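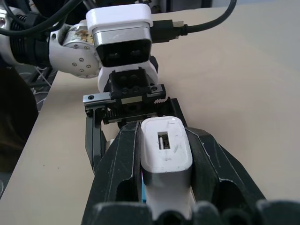 February, Plillport hall B, rack commissioning notes

Started 07:40. Second load bank run on row 4, picking up from the trip we had on the last attempt. Target is 300 kW on the row, held for two hours, with both feeds healthy and then with feed A dropped. Anozie load banks again, same six units, placed in the same rack positions so the numbers can be compared.

Before energizing I went through the tap-off boxes on the busway and checked the breaker settings against the sheet. Box 9 was still on the factory setting. The sheet says it was changed in January. I changed it and initialed the sheet. That is probably the trip. I had blamed the load bank, so whoever has the note asking Anozie for a replacement unit, please hold it.

08:15, feeds A and B closed, no load. Voltages fine on all three phases, both sides. Meter on feed B still reports as 3002 in the monitoring system and the drawing calls it 3000. Same meter. The drawing is the one that's wrong, the label on the panel door says 3002. Marked up the drawing in red and put it back in the tube. The monitoring team will want to know before they build the alarm list, or they will have a point called 3000 that never reads anything.

08:30, stepped up in quarters. Ten minutes at each step. No alarms at the first two. At the third step the Brulano cooling units started hunting: fan speed up, supply temperature down, fan speed back, over and over with a period of a few minutes. It did this last time too but I didn't write it down, because the trip came right after and I lost interest in the fans.

Left it alone at the third step for an extra twenty minutes to see if it would settle. It got smaller but did not stop. Looked at the control page on unit 2. The pressure loop and the temperature loop are both set to the fast preset. With the aisle doors shut there isn't much air volume for them to work against, so they fight. Put the temperature loop on the slow preset on all four units, left pressure alone. Hunting stopped in two cycles. I don't like changing presets in the middle of a run, but the run was going to be useless for the thermal part otherwise. Old and new values are in the commissioning folder under cooling, row 4.

09:35, full 300 kW. Start of the two hour hold.

Readings during the hold, for whoever writes this up:

Rack inlet temperatures even from bottom to top on racks 1 to 10. Racks 11 and 12 warmer at the top. Blanking panels missing in both, upper third. I put in what we had on the cart, which did rack 11. Rack 12 still needs them.

Phase balance good on A. On B, phase 2 runs higher than the other two. Traced it to how the load banks are plugged in, two of them are on the same pair of phases. Test setup, so no action on the row, but move one before the next run.

Busway joint temperatures taken with the thermal camera at every joint, start, middle and end of the hold. All close together except joint 7, which ran warmer than its neighbors from the middle reading on. Not over the limit. I would still like it re-torqued before handover. Needs the row isolated, so best done when the rack 12 panels go in.

Neutral current a bit higher than I expected. Load banks are resistive, so I would have expected very little. Some of it will be the phase imbalance. Check again after the load banks are moved, and if it is still there, look at the meter wiring.

11:35, end of hold. No trips, no alarms other than the door contact on the cold aisle, which goes off every time someone walks through and needs a longer delay.

11:50, dropped feed A at the upstream breaker with the row still loaded. B took it. No load banks dropped out. The changeover event appeared in the monitoring system with a time stamp that doesn't match the breaker's own log. The breaker is ahead. One of them isn't picking up the time server. I suspect the breaker gateway, as it was replaced after the network was set up and I can't find it on the address list.

Ran on B alone for thirty minutes. Cooling did not react at all, as it shouldn't, apart from unit 3, which restarted. Unit 3 is fed only from A. All four units are supposed to have dual supplies through their own transfer switch. Opened the panel: the switch is there, the B side cable is landed at the switch, but the breaker at the other end was off and had no label. Closed it, restored A, waited, dropped A again. Unit 3 stayed up this time. Labeled the breaker by hand for now and asked for a printed one.

12:45, both feeds back, load removed in steps, fans left on until the aisle cooled down.

Adix export: the logger wrote 378 rows for the hold and I was expecting more from the interval I set. It looks like it skips a row when two meters answer late in the same poll. The data we have is good enough for the report, the gaps are single rows and nothing was changing. For the feed B run I want it polling fewer points. Half of what is in the list is spare channels.

Also on Adix, the file header still says hall A. Change the template or all the hall B files will get filed in the wrong place, like the UPS ones did.

To do before the next run:
Blanking panels, rack 12
Re-torque joint 7, row isolated
Move one load bank to the other phase pair
Door contact delay
Find the breaker gateway's address, point it at the time server
Printed label, unit 3 B side breaker
Drawing change, 3000 to 3002
Trim the Adix point list, fix the header

Still open: whether the slow preset should stay on the cooling units for good. It worked at 300 kW with steady load. Real servers won't be that steady. Try a step from a quarter load straight to full on the next run and watch the supply temperature. If it overshoots, go halfway between the two presets, the units allow a manual value.

Load banks left in place in row 4, cables coiled on top, row isolated and locked. Key is in the box by the hall B door.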